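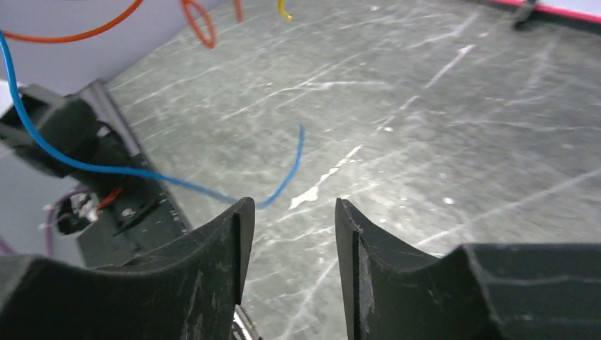 tickrate_low
Still think it's timestamps. You said the grasp point jumps when the arm slows down, right? The mask doesn't know how fast you're going. Check the stamp on the image against the joint state before you touch anything in the detector.

mossbucket (thread starter)
checked that thursday. offset is 8 ms, steady. not nothing but not enough to throw a grasp point sideways like this. planner is Plelleditz, stock config except the approach speed. detector is ours. jump happens only on final approach, last stretch, fingers nearly there

halfstep
final approach = fingers fill the bottom of the image and your detector picks up on them. Seen it so many times. Mask the fingers out.

mossbucket
they ARE masked. static polygon, drawn by hand in Rätsep

halfstep
Drawn with the gripper open or closed?

mossbucket
open

halfstep
well there you go

tickrate_low
Disagree that it's the whole story. If the polygon was bad you'd see it every run, open fingers or not. How many runs fail?

mossbucket
4 bad out of 276. which is why it took so long to even notice. Brendosex log viewer only flags it if the arm faults and it doesnt fault, just goes to the wrong spot and stops politely

pinhole_pat
Tickrate is half right imo. Low failure rate smells like a race, but it could also just be some cable poses. Blue cable there ends in a loose tip right over the left finger. Static mask won't cover that. Detector sees a nice bright thing near the grasp point, goes for it.

tickrate_low
Then it should fail far away too.

pinhole_pat
No, because far away there are other candidates and it gets outvoted. Close in you've got fewer. Look at your scores per candidate, not just the winner.

mossbucket
ok that i can log. any order i should do things in? don't want to change everything at once again

halfstep
What I'd do:

1. Leave the detector alone. Replay the 4 bad runs from the log, same build, see if the jump comes back. If it doesn't, tickrate gets to gloat.

2. Swap the polygon for a mask rendered from the gripper model at the current finger width. Vasside has a node for it, docs are thin but it works. Grow the mask a bit, scuffed finger faces pick up light patches and those make corners.

3. Lock exposure before the approach starts. Right side of this one is blown out to white and there's a glossy streak down the left of the marble. Auto exposure will chase that.

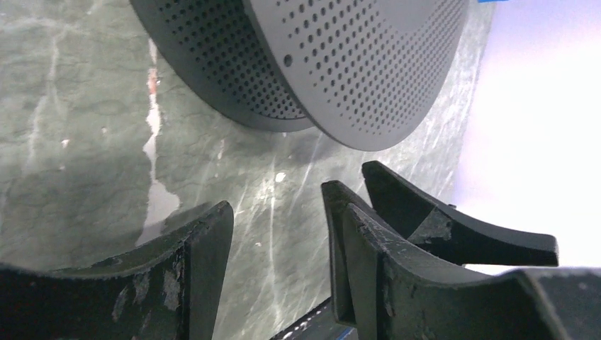
4. Only then the candidate scores. All those little round holes are going to give you a pile of near identical features, so expect ties. Break ties by distance to the last accepted point, not by score.

tickrate_low
4 is a bandaid. If the last accepted point was wrong you stay wrong forever.

halfstep
So cap it. Drop the history after 2 misses.

tickrate_low
fine. still want to see the replay with joint state interpolated to image time, nearest neighbor lookup is the default and its bad

mossbucket
wait its nearest neighbor by default?? i assumed interpolated

tickrate_low
Check your config. There's a flag.

mossbucket
flag was off. ugh. turning it on, rerunning step 1 with it both ways, then the mask. will post the logs tonight if the replay finishes

pinhole_pat
Post the scores too pls, not only the winners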